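Prania Opens Its Chore Bench to Visitors in Hallummont

Household helpers get a fair, public tryout, and the folks behind it say the laundry is safe from machines a while longer

HALLUMMONT, September 20, 2018 – Prania, the small workshop that has spent the better part of two years asking whether a machine can lend a hand with everyday chores, is happy to announce that it will open its doors to visitors through the month of October. Neighbors, shopkeepers, teachers, curious grandparents and anybody else who has ever looked at a messy kitchen drawer and sighed are warmly invited to come and watch.

The workshop was started by Vojtěch and Žofie Šimek, who ran a hardware store in town before they got the robot bug, and it has grown into a team that spends its days on the plainest jobs you can think of: picking things up, putting things away, sorting what goes where. The team has now logged 1000 tidying attempts on the chore bench and will be sharing the full results with visitors, the flops right alongside the good days.

"People come in hoping we'll tell them they can throw out the broom," said Žofie Šimek. "I'd love to say so, believe me! But a five-year-old can still clear a table faster than anything we've got, and we want folks to see that for themselves and also see how far things have come."

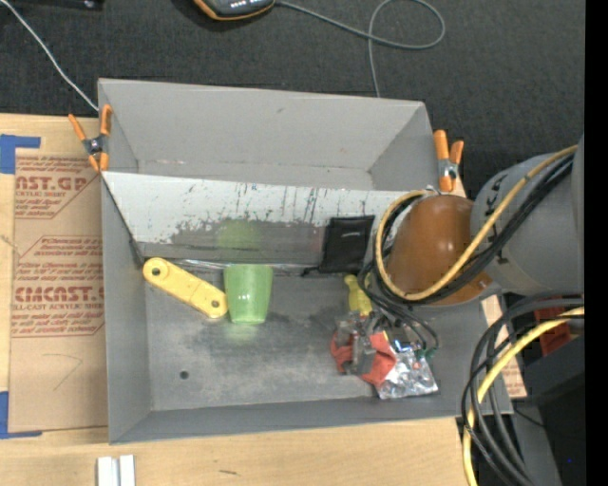 Tidying sounds like the easy end of housework, and the team at Prania will tell you cheerfully that they used to think so too. A person reaching into a bin of odds and ends hardly looks at what the hand is doing, while a machine has to work out each grab fresh. A see-through green cup is hard for it to judge, and a crinkled silver foil package throws light back every which way. Then there is cloth, like the crumpled red-orange piece under the gripper, or a black pouch slumped against a slope, neither of which has a shape you can count on from one try to the next. Hard, flat things tend to go better, although even those can be stubborn when they settle near a wall.

Of those 1000 attempts, 188 needed a person to step in, most often over fabric. Vlasta Doležal, who keeps the bench log, considers that a fair number for this stage and would like to see it come down by spring. "I do my own folding at home," she said, "and I expect I'll be doing it for years yet."

Shop-floor work is a little further along. Alten, a packing business on the edge of Hallummont, has been trying the same tidying routines at its returns counter for 3 months – small boxes and rigid parts only, with a worker close by. Remedios Galang, who manages the counter, described the machine as slow, steady and pleasant company, and said her crew still handles anything soft or bagged.

Visits are free and last as long as you care to stay. Groups are asked to write ahead so there is elbow room at the bench, and children are welcome with a grown-up. Coffee and pastries will come from Procházka, the bakery next door.

Press contact: Darcy Dhillon, Prania, Hallummont. Reporters who would like a quiet hour with the team before the public visits begin are welcome to get in touch.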